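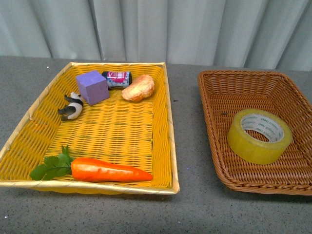
Small antennas, long waits: talking to the Pralham ground station lead

December 12, 2022

The line to Draddale drops twice before we get going. Third try works. The ground segment lead for Pralham, a small weather-data satellite now in its second year of operation, is eating lunch at the console and has 15 minutes before the next pass. So we talk fast.

First question, the obvious one. Why build a ground station at all when you can rent time on somebody else's?

"Money, at first," she says. "Then it was control. When you rent, you get the pass they give you. If the spacecraft is having a bad day you want the next one, and the one after that."

The station has 4 antennas, all on the roof of an old grain office. Three came second hand. The radios are from Hulimport, a small supplier the team found late, after a bigger order fell through. She is fond of them. Mostly.

"They run warm. We put in a fan. Then a bigger fan."

What she really wants to talk about is software. The old receiver chain was fixed -- one modulation, one data rate, done. The new one can be changed between passes. In May they loaded a new decoder onto the spacecraft's own radio, from the ground, in pieces, over 83 passes. Any one of them could have gone wrong.

"You send a piece, you wait, you check it. You send it agian if you have to. It was the most boring month of my life and I didn't sleep."
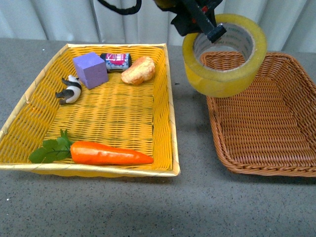 Packing tape over the right-hand basket, yellow tray to the left.

Did it pay off? She thinks so. Low passes near the horizon used to be thrown away, too much noise. Now most of them give something usable. She won't put a percentage on it, I ask twice.

The decoder itself came from Trịnh, a two-room software shop that had never flown anything before. Risky choice? She shrugs, or it sounds like a shrug.

"They answered the phone. We sent them 2000 recorded frames, bad ones, the worst we had. They sent back a list of everything wrong with our recordings." A laugh. "They were right, too. Our clock was drifting."

Fixing the clock took longer than anyone liked. New reference, new cables, a week of chasing a connector that looked fine and wasn't.

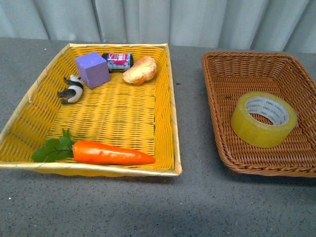
After that the timing settled down and the team could go back to the thing they'd been putting off, a proper backup link in a second band. That work is still going on. The dish is up, the feed is not. Parts are slow and the roof ices over, so nobody goes up there unless they must.

I ask what happens if the main link dies before the backup is ready.

"Then we're quiet for a while. The satellite knows what to do. It points at the sun and waits for us."

And a second spacecraft? There is a proposal in. She won't say were, or how big. Same radio, though, with more memory, "because we ran out, every single time."

An alarm goes off behind her, the friendly kind she says, pass coming up. Does she still watch every one?

"No. Well -- this one, yes. It's a high one."

She hangs up.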